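A wet day out at the Grirkton museum of work
15/12/2021

I'd been meaning to get over to Grirkton since November, when a leaflet for the museum turned up in the café at Mernimthorpe station, and last week I finally had a free day and a dreadful forecast. So off I went with a flask and the wrong shoes.

The museum is in the old Ragab mill, up the hill behind the bus station. Give yourself 18 minutes for the walk and don't believe the sign that says ten. It rained the whole way and I arrived looking as though I'd swum there, but the woman on the desk took my coat off to a radiator somewhere and gave me a floor plan, which I promptly lost.

You start on the ground floor with the town before the mill, and I'll be truthful, I nearly skipped it. Glad I didn't! There's a lovely big map painted straight on to the wall showing every lane and well, and a case of household bits dug up when the car park was laid – clay pipes, a thimble, half a child's shoe. The shoe got me a bit. I stood there for ages while a school party flowed round me.

Upstairs is the weaving floor, and this is what most people come for. They run one of the looms twice a day, and the noise is something you feel in your teeth. The wages book is open beside it, and you can turn through copies of the pages and see the same surnames going on for years and years. My gran's maiden name was in there three times (no idea if they're ours, but I've written them down and I shall be pestering my aunt at Christmas).

The remembrance room is off the far end and very quiet after all that clatter. It has the mill's own roll of honour, moved up from the entrance when the roof was repaired, and a wall of letters home. You can sit on a bench and listen to some of them read aloud by local people. I had only meant to stay a minute or two and ended up hearing the lot. One chap writes almost entirely about his pigeons and whether his brother is feeding them properly.

The top floor is the newest part, called Forico after the firm that had the building last, and it brings the story up to the present day. It's brighter up there, with lots of white paint and big windows. I still found plenty to read, mostly the recorded memories of people who had worked in the building right up to the end. There's a great one about a Christmas party and a goods lift. 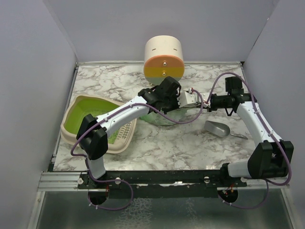 Two robot arms on their black rail, with the marble-patterned table behind.

After that I was more than ready for the café, which is down in the old boiler house. Cheese scone, very good, still warm. Tea in a proper pot. The soup had gone by half past one, so go early if you want a real lunch. The shop is next door and small, mostly tea towels and local history booklets, and I came away with one about the canal that I read on the bus home.

A few grumbles. The lift was out of order when I went and the stairs are steep, with 60 steps from bottom to top according to the notice, so ring first if that matters to you. Some of the labels on the weaving floor are at knee height and printed in grey on slightly different grey. And the film in the little cinema had lost its sound halfway through, though a member of staff came in and told us the rest of the story herself, and I suspect hers was the better version.

They say they've got over 3000 objects in store and only a fraction on show, and they change the cases on the ground floor every spring. I'll go back for that, and to see the wages book again with my aunt in tow if I can persuade her. There's a walk along the canal from the back gate as well, which I didn't even look at given the state of the sky.

Buses back to Mernimthorpe go from stand four, on the side away from the shelter.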